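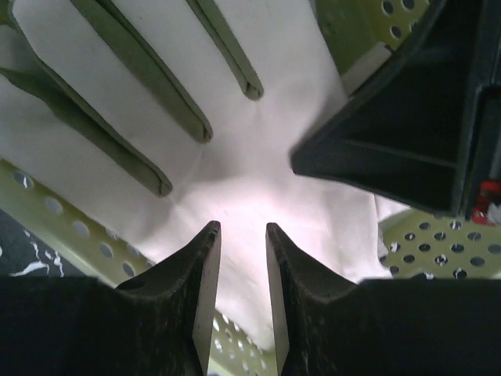
Speaker notes, "Do we really need to fold it?"
9 June 2021, second slot after the break

Start without the slides. Ask who folded something this week that they then unfolded within a day. Wait for hands. Don't fill the silence.

My position, so they can get annoyed early: most folding advice is sold to people who don't need it. I have read a lot of it. The oldest thing I own on the subject is a household manual from 1909, and it is already bossy. It wants every white cloth squared, pressed and stacked with the fold facing out. Who was looking in the cupboard?

SLIDE 2. The white cloth with the olive-green strips.
Leave it up for a while. Wrinkles all through the middle, folds running in toward one spot. Ask the room: is this a mess? Somebody will say yes. Ask what harm it does. A cloth in this state can still be smoothed by hand, and I would take that over a sharp crease in the wrong place.
Point at the green bands. They could be a seam, a hem or trim, I won't swear to any of them. Whatever they are, the fold charts ignore this sort of thing. The charts assume a plain rectangle, the same thickness everywhere. Put a thick band on a thin cloth and try to fold it in thirds. The band wins.

SLIDE 3. The Dakanance method.
Be fair here. Satish Tomar taught it to me and he is in the audience. It's two folds and a roll. Works nicely on napkins. On anything with trim I got a lump, and Satish says I rolled from the wrong end. Possible! I tried the other end in February and got a lump there too.
(Let him answer if he wants to. Keep it under 2 minutes.)

SLIDE 4. The Nisport folding board.
I don't see what it does that a table edge doesn't. Helmut Rothe likes his and says the piles come out the same size. Fine, but same size as what? His shelf is deep, mine isn't. Offer to pass the board around. Do not let anyone start a race with it, we lost the whole session that way last time.

What I will defend:
Fold what has to fit somewhere.
Hang anything that is going back on the table tonight.
Find the seam first and lay it flat, then decide about the rest.
White cloths put away for months should be refolded on a new line now and then. I believe this one, though I have only my own tablecloths to go on.

If asked about ironing: I don't have a view that will survive questions. Say so.
If asked about fitted sheets: send them to Helmut.

Handout is on the side table. The drawing on the back is upside down, turn it around before using it.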